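Mever Shelf Runner
Stock-moving cart for shops and small warehouses

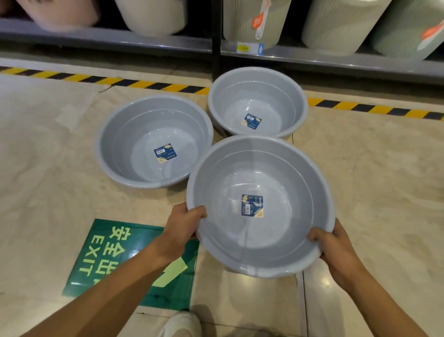 The Mever Shelf Runner is a self-driving cart that carries stock from the back room to the aisle where it is needed. Your staff still do the unpacking, checking and shelving. The cart does the walking in between.

It was designed for stores that sell housewares, cleaning goods and other bulky, light items. These goods take up a lot of room on a hand truck and need many trips. A clerk with a full shift of restocking can spend much of it pushing an empty cart back to the stockroom. With the Shelf Runner, the clerk stays in the aisle and calls for the next load from a handheld or a wall button.

How it works

A worker in the back room loads the cart and picks an aisle on the screen. The cart drives there at walking pace, stops at the end of the bay and waits. When the load is off, the clerk presses Return. If a customer or a box is in the way, the cart stops and looks for another route. If there isn't one, it stays where it is and sends a message to the handheld.

The cart does not lift goods and does not place them on shelves. Stores have asked us for an arm. We don't offer one for this model.

What changes for staff

Expect some jobs to shift. Most stores keep one person in the back room during restocking hours, where before everybody went back and forth. We suggest that people swap places halfway through the shift. Back room work is steady and a bit lonely, and aisle work means more bending and more questions from customers.

Goods that nest, such as basins and buckets, should be sent up in stacks and separated in the aisle. Check labels and price tags at the shelf as you do now. The cart keeps a record of which load went to which aisle, but it does not know what is in the load unless somebody scans it.

"The first week, people walked beside it the whole way," says Ottilie Widmer, floor manager at the Broritz store in Tevholm. "Then they stopped doing that. What they wanted from me was a clear rule on who loads and who unloads, so I put it on the rota."

Call records are kept by cart and aisle. They are not kept by employee, and there is no setting that turns this on.

Specifications

Load: up to 90 kg
Width: 49 cm
Shelves: two, the upper one removable
Floor: tile, sealed concrete, vinyl, low-pile carpet
Floor tape and floor signs: no effect on driving
Ramps: not supported
Charging: dock supplied, wall outlet
Handhelds: two supplied, more on request

Price and delivery

One cart with dock and two handhelds: $3,189
Extended warranty and spare parts are sold through Eberhard.

Orders ship within 40 days. Setup takes one morning and includes mapping the floor and a training session for everyone on shift. If you move your shelving, you can redo the map yourself with the cart in Learn mode. Stores that change their layout in December for the holidays should map again before the season starts.

Prices valid from 15 February 2019.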